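4.2 Labeling crates and adding them to the stock list

Before you start, pair the Bemo label printer with the handheld (see 4.1) and load a roll of 50 mm labels. One roll holds 200 labels.

1. On the handheld, open Stock and tap New container.

2. Choose the container type. For plastic crates select Crate, for cardboard select Box. The type cannot be changed after the label is printed.

3. Enter the shelf location. Use the Zelside format: aisle, bay, level, with a dash between each.

4. Tap Print. The label feeds out after 3 seconds. Do not pull it before the green light comes on.

5. Wipe the outer side of the crate with a dry cloth and let any cleaner evaporate for 15 minutes.

6. Press the label on with your thumb, from the center outward. A slight tilt does not affect scanning.

Note: On crates with ribbed or open walls, small labels hold best on a flat part of the wall. If there is no flat part, use a Pimevero tag holder.

Caution: Do not stick a new label over an old one. The scanner may read both codes and create a duplicate record.
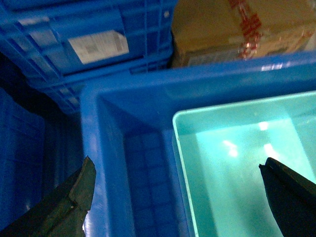
Figure 4-3. Label on the outer side of a blue plastic crate.

7. Scan the small square code. The handheld beeps once and shows the container number.

8. Tap Confirm. If the message "Location in use" appears, go back to step 3 and enter another level.

To replace a damaged label, open the container record and tap Reprint. The number stays the same.

Crates that are out of use by the October stock count should be set to Inactive. See 4.5.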